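닐트몬트 칼리지 기숙사 살림 팁 모음
2023년 9월 고침

개강 전에 급하게 정리함. 순서 없음. 작년 거에서 틀린 것 고치고 새로 들어온 거 붙였음. 공용주방 얘기가 제일 김. 원래 제일 많이 물어보니까.

공용주방

냄비 탄 거. 물 붓고 베이킹소다 두 숟갈, 약불에 10분. 식힌 다음 나무주걱으로 밀면 떨어짐. 철수세미 쓰지 말 것. 코팅 벗겨진 공용 프라이팬이 벌써 여러 개인데 다 그렇게 됐음. 알루미늄 냄비는 베이킹소다 쓰면 시커매지니까 식초로.

냉장고 칸에 이름 쓸 때 포스트잇은 하루면 떨어짐. 마스킹테이프에 유성펜. 이름, 방 번호, 넣은 날짜. 날짜 없는 건 학기 중 청소날에 버려도 할 말 없음. 마스킹테이프는 싱크대 옆 서랍에 있고 다 쓰면 학생회실에서 받아오면 됨.

밥은 한 번에 많이 해서 얼리기. 뜨거울 때 담아야 나중에 안 퍽퍽함. 납작하게 펴서 한 김 식힌 뒤 냉동실. 동그랗게 뭉쳐 얼리면 가운데가 끝까지 차가움.

전자렌지 냄새: 레몬 반쪽이랑 물 한 컵, 3분 돌리고 문 닫은 채로 5분. 그리고 행주로 닦기. 생선은 제발 뚜껑 덮고.

싱크대 물 안 내려갈 때 제일 먼저 거름망부터 볼 것. 열에 아홉은 쌀. 안 되면 뚫어뻥(청소도구함 왼쪽), 그래도 안 되면 시설과. 약품 붓지 말고. 지난번에 누가 약품 두 가지 섞어서 주방 전체 환기하느라 저녁 못 먹음.

도마는 두 장. 고기용 하나, 나머지 하나. 모서리에 매니큐어로 점 찍어두면 안 헷갈림. 나무도마는 굵은 소금 뿌리고 레몬으로 문지른 다음 세워서 말리기. 눕혀두면 밑에 곰팡이.

방

벽에 못 금지, 압정 금지. 뗄 수 있는 접착고리만. 붙이기 전에 벽을 알콜로 닦고 완전히 마른 다음. 뗄 때는 밑으로 천천히 당기기. 앞으로 확 잡아떼면 페인트 같이 떨어지고 보증금에서 빠짐.

포스터는 네 귀퉁이보다 윗변 전체에 테이프. 훨씬 덜 휨. 테이프 자국 남으면 드라이기로 데우고 식용유 조금, 그 다음 세제.

창문 결로 심한 건 북쪽 동. 아침마다 닦는 수밖에 없고, 주방세제 한 방울 탄 물로 유리 안쪽을 얇게 닦아두면 좀 덜 맺힘. 빨래를 방에서 말리면 더 심해짐. 침대는 벽에서 한 뼘 떼어놓기. 매트리스 뒤 곰팡이는 봄에 발견하면 이미 늦음.

책상 서랍 뻑뻑하면 레일에 양초를 문지르기. 기름 바르면 먼지 붙어서 한 달 뒤에 더 나빠짐. 의자 삐걱대는 건 거의 나사. 육각렌치는 경비실에서 빌려줌, 학생증 맡기고.

세탁

세제 많이 넣지 말 것. 진짜로. 뚜껑 눈금 반이면 충분. 수건에서 냄새 나는 건 세제가 모자란 게 아니고 덜 헹궈져서 그럼. 수건만 따로 모아서 식초 반 컵 넣고 한 번, 그 다음 평소대로 한 번.

건조기 보풀 거름망 매번 비우기. 안 비우면 시간만 가고 안 마름.

양말 짝 맞추기는 포기했음. 전부 같은 검정 양말로 사면 끝.

와인 얼룩(정찬 다음날마다 물어봄): 문지르지 말고 눌러서 빨아내기, 찬물, 주방세제랑 과산화수소 조금. 흰 옷만. 졸업 가운은 건드리지 말고 세탁소로. 가운에 촛농 떨어진 건 얼음으로 굳혀서 긁어낸 다음 종이 대고 낮은 온도 다리미. 이건 비앙카 지타루(Bianca Jitaru)가 알려준 방법인데 합창단 가운 여러 벌 살렸음.

돈

학기 초 공동구매: 쌀, 기름, 휴지, 세제. 층별로 묶으면 한 사람당 3000원. 남는 건 복도 끝 선반에. 중고장터는 학생회관 1층, 주전자랑 스탠드는 거기서 사는 게 제일 쌈. 전기제품은 꼭 꽂아보고 사기.

인쇄는 도서관이 한 장에 80원. 과사무실 프린터 몰래 쓰다 걸리면 민망하기만 함.

자전거

체인은 비 온 날 저녁에 바로 닦기. 마른 걸레로 한 바퀴, 오일 조금, 다시 닦기. 오일 흥건하면 모래 다 붙음. 바람 빠진 게 펑크인지 밸브인지 모르겠으면 밸브에 침 발라보면 됨. 거품 나오면 밸브. 펌프는 자전거 보관소 안쪽 벽에 체인으로 묶여있음. 가져가지 말기.

자물쇠 얼면 뜨거운 물 붓지 말 것. 다시 얼어서 더 심해짐. 열쇠를 데워서 넣기. 번호 자물쇠는 비밀번호 사진 말고 종이에. 폰 꺼지면 집에 못 감. 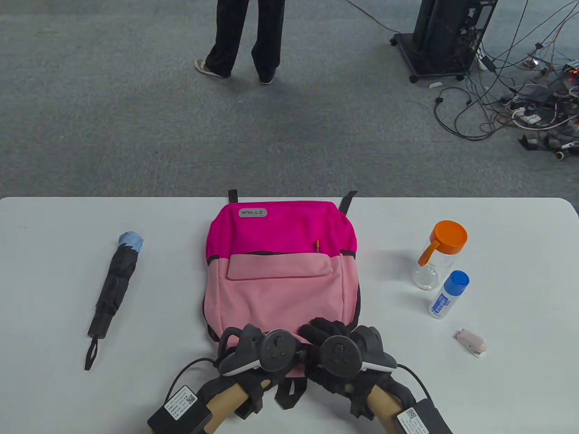
방학 짐싸기는 시험 끝나고 시작하면 늦음. 시험 전주에 겨울옷부터 상자로 보내고, 책은 무거우니까 작은 상자에 나눠서 담고, 나머지는 메고 가기. 창고에 맡길 가방은 완전히 비우고 지퍼를 다 연 채로 속까지 털 것, 과자 부스러기 하나면 개미 옴. 앞주머니가 제일 문제임. 분홍 배낭처럼 앞에 지퍼 주머니 따로 있는 건 꼭 거기에 영수증이랑 사탕 껍질이 남아있음. 아래쪽이 연분홍이면 때도 잘 보이니까 중성세제 푼 물에 칫솔로 살살, 색 있는 천은 안쪽에 먼저 시험해보고. 검은 어깨끈은 땀 때문에 뻣뻣해지니 따로 한 번 더 닦기. 지퍼 뻑뻑하면 연필심 문지르면 됨. 말릴 땐 거꾸로 매달아서 그늘에. 방수 되는 건 세탁기 돌리지 마세요 코팅 나감.

창고 이용: 상자마다 이름, 방 번호, 돌아오는 날. 위에만 쓰면 쌓았을 때 안보임, 옆면에도 쓰기. 창고 자물쇠 번호는 방학마다 바뀌니까 층대표한테 물어보기. 4월에 주인 없는 상자 정리함. 작년에도 밥솥 나왔음. 음식은 절대 안 됨, 라면도 안 됨. 쥐.

방 빼기 전날

냉장고 칸 비우기. 얼음틀도.
창틀 닦기. 물티슈 말고 젖은 걸레, 구석은 나무젓가락에 천 감아서.
침대 밑 볼 것. 충전기 무조건 하나 있음.
쓰레기는 분리해서 뒷문 쪽. 정문 앞에 쌓아두면 그 층 전체가 벌점먹음.
열쇠는 봉투에 넣고 이름 써서 경비실. 열쇠 재발급 비용 올랐음, 금액은 경비실 게시판에 있음.
벽 사진 찍어두기. 들어올 때도 찍고 나갈 때도 찍고.

추가로 들어온 것

마놀리스(Manolis Chatzigeorgiou)가 보내준 거: 커피 찌꺼기 말려서 신발장에 두면 냄새 잡힘. 덜 말리면 곰팡이 피니까 오븐에 넣어 바싹. 모카포트는 세제로 씻지 말고 뜨거운 물로만 헹궈서 분해한 채로 말리기.

바퀴 달린 의자 바퀴에 머리카락 낀 거는 실뜯개로 끊으면 금방 됨. 실뜯개는 반짇고리에 들어있고 반짇고리는 주방 서랍 둘째 칸.

단추는 떨어지기 전에 달기. 덜렁거릴 때가 기회임.

더 있으면 주방 게시판 종이에 적어주세요. 글씨 좀 알아보게. 다음 고칠 때 넣겠음.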